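Hi Farah,

You asked for something you could forward to the Plutside office without having to edit it first, so I'll try to behave. Covering everything since the last report in June, up to the end of September.

The big news is that the Lalldale oral history project now has 84 finished interviews, which puts us 9 ahead of where I told you we'd be. Most of the credit goes to Barış Tekin, who talked the old Bognár mill workers into sitting down with us (several of them had said no to me twice!) and then drove half of them home afterward. The mill interviews are the best thing we've got. There's one about the night shift in the flood year that I've listened to four times now, and I still don't know how to cut it down for the listening booth.

Transcribing is slower than I'd like. We've typed up 2,060 pages and checked maybe two thirds of those against the recordings. The dialect words are what hold us up - "gutching" alone came in with five spellings, and people have strong feelings about every one of them. I've started a spelling list and we're sticking to it, even where I lost the argument. 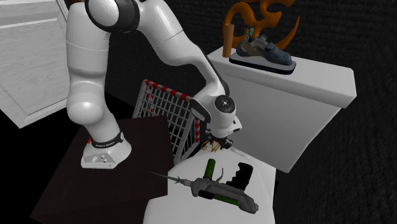 White robot arm on a dark brown block, computer rendering.

On money, we're a little under on travel and over on recording gear. Two of the lapel mics died in August and I replaced them out of the supplies line, so you'll see that in the spreadsheet. I'd like to move what's left of travel into transcription for the fall if you're okay with that. It would pay for one more typist through December, and I already have somebody in mind who grew up on Gutilano Street and won't need the spelling list.

The listening evening at the library went really well. We put out 101 chairs and had people standing along the back wall, and the tea ran out before the second recording. Three people came up afterward wanting to be interviewed, and one brought a shoebox of wage slips that I've promised to scan and give back by Thanksgiving.

Still to do before the next report: the consent forms for the school recordings (six are missing a parent's signature), the index of place names, and a decision from you on whether the booth goes in the library or the old ticket office. I'm leaning toward the library for the heating. Could you let me know by the middle of next month? The joiner wants measurements.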